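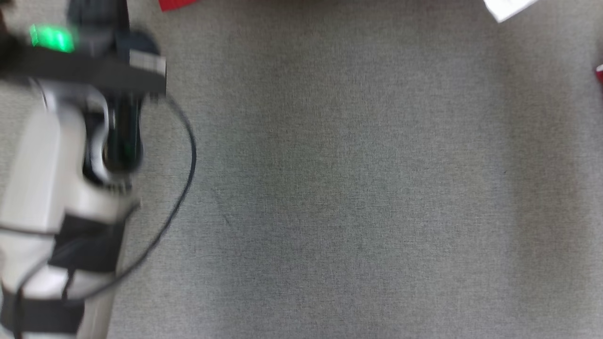
By Roswitha Ehlers, equipment planning, Prevance

Prevance helps small shops in Ondosstead decide whether to buy a robot arm. Often we tell them to wait. Bernd Wegener and I have read 148 vendor quotes, and I still don't trust the payback page in any of them. One left out $2,219 in cables, straps and mounts. Another forgot training.

We sell no equipment and take no commission. A written review costs $3,809 and covers purchase price, floor space, service and spare parts. Allow 60 days. Bring us the quote before you sign it.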